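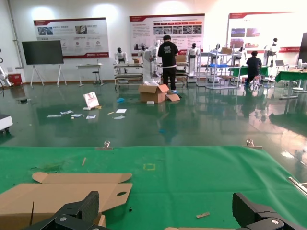

纸盒工位日常维护 常见问题

最近问我的人有点多,同样的话在群里翻来覆去讲,索性整理成一页。写的都是我自己看着的这个纸盒工位,夹爪腕部带小相机,台面铺绿布,干的活儿是抓纸板、折盒子。你那边的型号要是不一样,力矩和参数请看自己的手册,别照抄我的哈。

早上开机先干什么?

我的习惯是先不上电,绕着台子走一圈。看布平不平,夹子松没松,台上有没有昨天剩下的碎屑。然后才上电、回零,空爪开合20次。别嫌多,前几次手指常常有点发涩,后面才顺。听见咔哒声就停下来,先查手指根部的螺栓。

台布为什么要用长尾夹夹住?用胶带不行吗?

胶带我试过!换布的时候残胶能抠一下午,而且胶带翘起来一个角,纸板就老往那儿卡。长尾夹便宜,拆装也快。注意要夹在远离机械臂的那条边上,夹子的把手往桌外翻平,不然手臂伸远了容易刮到。我们Setdale那边的工位就刮过一次,夹子飞出去,手指尖上留了一道白印。

夹好以后用手掌从中间往两边抹一遍,有鼓包就重新夹。

布一定要绿色的吗?

不一定,跟纸板颜色分得开就行。牛皮纸板是黄褐色的,放在绿布上轮廓很清楚,我用着省心。浅木色的桌面我也试过,相机找边找得很痛苦。换了布的颜色记得重新调一次曝光和白平衡,这一步很多人忘掉,然后跑来问我为什么识别率掉了……

布上画的定位框淡了怎么办?

描一遍就好,但是要对着模板描,别凭感觉沿着旧印子走。描一次偏一点,描几次就歪得没法看了。框线别画太粗太亮,它是给人摆料用的,太抢眼反而会干扰视觉。我一般描完等干透,再放一块纸板上去,让手臂走一遍抓取点,两边都对得上才算完。

布上有深色的污渍,要紧吗?

看位置。在料区外面的,我基本随它去。在料区里面的就得处理,先用湿布擦,擦不掉就换布。别喷带油的清洁剂,布面一滑,纸板被手指一碰就跑了。

台面上的碎纸屑、小木条要不要每次都清?

要!这个我啰嗦一句,纸板底下垫了一小片东西,边就翘起来了,手指下去的高度全不对,轻的抓空,重的直接把纸板戳弯。我的做法是每换一批料就扫一次台面,用软毛刷往一个方向扫,扫进簸箕里。别用气枪吹,吹起来的渣子会钻进手指的滑轨,回头清起来更麻烦。

地上的也顺手收一收,底下带脚轮的设备碾到纸片会走偏,人踩上去也滑。

夹爪手指上的螺栓多久紧一次?

我是两周一次,另外每次撞过东西以后都要查。步骤很简单:

先断电,挂牌,等手臂完全停住。
用手轻轻晃手指,左右两边都晃,感觉一下有没有旷量。
用扭力扳手按手册给的值紧,两边交替着来。
紧完用记号笔在螺栓头和指体上画一条线,下次看线错没错开就知道松没松。

千万不要用普通内六角使劲拧,Plilstead的工位就是这么滑的牙,整根手指都换了。

手指表面打滑,抓不住纸板,怎么办?

先擦,再谈换。纸粉糊在接触面上的时候,摩擦力会掉得很明显。无尘布蘸一点酒精,擦到布上不见灰为止,晾干再试。擦完还滑,就看接触面是不是磨亮了,磨亮了就换。不建议上来就加夹持力,瓦楞板一压就塌,塌了的地方折起来会歪,这批料就算废了。

纸板老是被夹变形呢?

多半是夹持力的问题,也有可能是抓取点选得不好。尽量避开压痕和有开孔的地方,那里本来就软。我调力的时候从小往大调,每次加一点点,抓起来停6秒不掉就够用了,不用再往上加。

相机画面里手指占了很大一块,是不是装歪了?

装在腕部的相机基本都这样,左右两根手指会从下沿伸进来,正常的。你要看的是两边是不是对称,跟上次标定时存的那张图比一比。如果一边明显高了,先查手指,再查相机支架,顺序别反。我有一次反着来,支架拆了半天,最后发现是一边手指没装到底,气死我了。

镜头怎么擦?

气吹先吹一遍,再用镜头纸从中间往外转着擦。袖口、T恤下摆都不行,别问我怎么知道的。擦完看一眼画面,反光点周围如果还有一圈雾,就再来一次。

地面反光影响识别吗?

环氧地面亮得很,顶灯一开全映在上面。台面区域一般不受影响,但是视野远处会拍到地面,亮斑会带着自动曝光乱跑。我的办法是锁定曝光,再把识别区域框小一点,只留台面。灯不用动,大家还要干活呢。

什么时候要重新标定?

换过手指、动过相机、台子被人推过,这几种情况必须做。平时我一个月做一次,跟换台布放在同一天,省得忘。下一次定在八月。

备件要备多少?

我柜子里常备手指2副,台布和长尾夹多放几个,反正不占地方。螺栓要买跟原装同规格的,长度也要一样,长了会顶到里面。申领单还是走Bowen那边的库房,写清楚工位名,写“老地方”他们是真的不会给你发。

维护记录填在哪儿?

填在Tivolus的工位日志里,做完当场填。只填“已维护”三个字等于没填,至少写上动了哪个部件、换没换件、空跑有没有异响。手指画线错位的,拍张照片一起传上去。

本页更新于2024年7月2日。还有别的问题就在页面底下留言,我看到会补进来,急停类的故障别留言,直接打值班电话。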